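Griseck timber grading change to take effect in December

Mills supplying furniture-grade boards through the Griseck exchange will have to record moisture content on every pack from December, under revised grading rules released this month.

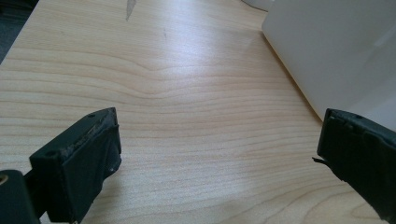
Natalina Melis said the old rules left too much to the buyer, who often learned the moisture reading only when boards began to cup in the workshop. She said a figure taken at the mill gate would at least show where a fault started.

The exchange handles sawn hardwood from mills in the Jistesden district and sells mostly to joiners and table makers. Under the present rules a pack is graded on knots, splits, wane and colour. Moisture is tested by sampling, with one pack drawn from each truckload, and the result is kept by the mill unless the buyer asks for it.

The revised rules replace sampling with a reading for each pack. Boards sold as kiln-dried must read no higher than 11 per cent when measured with a pin meter at mid-length, away from the ends. A pack that reads above the limit can still be sold, but only as air-dried stock and at the price for that class. Readings are to be written on the pack ticket with the date and the meter's serial number.

Grain direction will also be noted for the first time. Tickets will carry a code for quarter-sawn, rift-sawn or plain-sawn boards. Plain-sawn boards move more across their width as humidity changes, and makers of wide tops have asked for the distinction to be shown at sale.

Dumitrescu, the largest mill on the exchange, already meters each pack and expects little change to its routine. Tindolov, a smaller mill that dries most of its stock in open sheds, will need a second meter and a covered area for testing. It has put the cost at $3,000, to be spent before the rules start.

The exchange will contribute up to $2,000 per mill towards meters and calibration blocks. The grant does not cover sheds, racking or labour. Applications are open to any mill that sold through the exchange in the past year -- mills that joined later may apply once they have completed a first sale.

Meters must be checked against a calibration block at the start of each shift and corrected for species and board temperature. Where a buyer disputes a reading, an oven-dry test on a section cut from the board will decide the matter. The mill pays for the test if the reading is found to be wrong by more than one percentage point, and the buyer pays if it is not.

Viola De Luca, who drafted the dispute clause, said the oven test was slow but gave a result both parties could accept.

Packs ticketed before the rules start may be sold under the old grades until the end of March. Copies of the revised rules are available from the Griseck office.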